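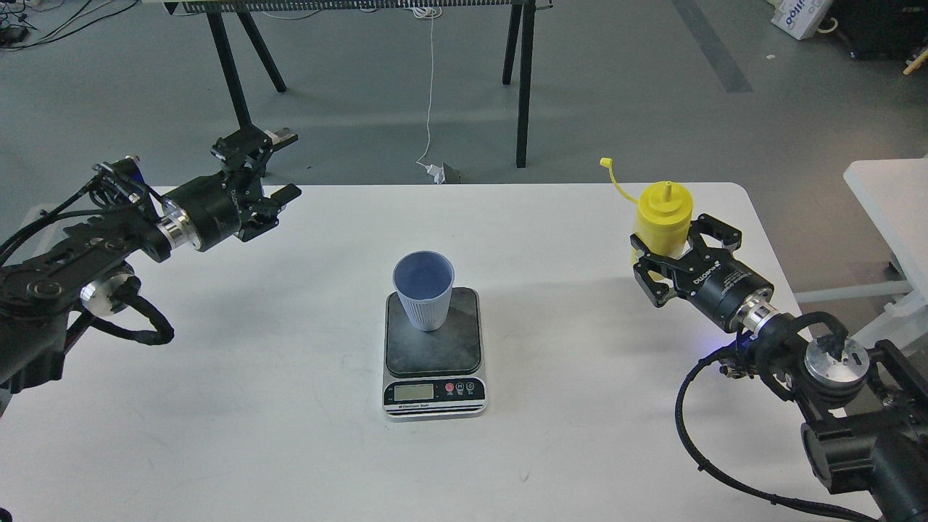 Cup on the kitchen scale

12/6/18

The road through Merrick was shut again this morning, so I ended up doing the long way round for the second time in a fortnight. A van and a small hatchback had met at the Brinari turn. Both drivers were out and walking about by the time I got there, and one of them was on the phone with his shoes in the wet grass. I was glad to see that much before the diversion sign went up and we were all sent off left.

If you don't know the turn, it comes just after the garden centre, where the road bends and drops a bit. Coming from the Urketti side you can't see who is waiting to pull out until you are nearly on top of them. The limit is 40 there. Most people do more, and I have done more myself when I was late, so I'm not writing this from any great height.

The diversion takes you up past the quarry and back down by the school. It's fine in a car. It is not fine behind a coach, and today there was a coach. We sat for ten minutes at the narrow bridge while it and a milk lorry worked out who was going to reverse. The lorry did in the end. Then the number 51 bus arrived from the other direction and the whole thing started again.

I was on my way to pick up Wanda Ostrowski for her eye appointment. She had rung the clinic before I even got to her door, and they moved her to the afternoon without any fuss. She said the ambulance had gone past her window just before eight. Shona Pomare was stuck further back and turned round to go by the coast – she says that was slower still, with the works at the harbour.

There has been talk about the Brinari turn for as long as I've lived here. Junaid Satti wrote to the council in February asking for the hedge to be cut back and a mirror put up opposite the junction. He got a reply saying the site would be looked at. The hedge was cut, to be fair to them. It has grown again. The mirror hasn't appeared, and I gather there are rules about mirrors on public roads which make it harder than you'd think.

My own view is that the warning sign is in the wrong place. It's so close to the bend that you are already braking, or already not braking, by the time you read it. Moving it back past the garden centre entrance would cost very little. Rochelle Cosgrove thinks a lower limit is the only thing that will do any good, and she may be right, though somebody would have to keep an eye on it.

The road was open again when we came home at half past three. There was sand down on the bend and some bits of orange plastic on the verge. If you're out that way tonight, go slowly over the sand, especially on a bike. I'm going to write to the council about the sign, and I'll put the reply up on the blog when I get one.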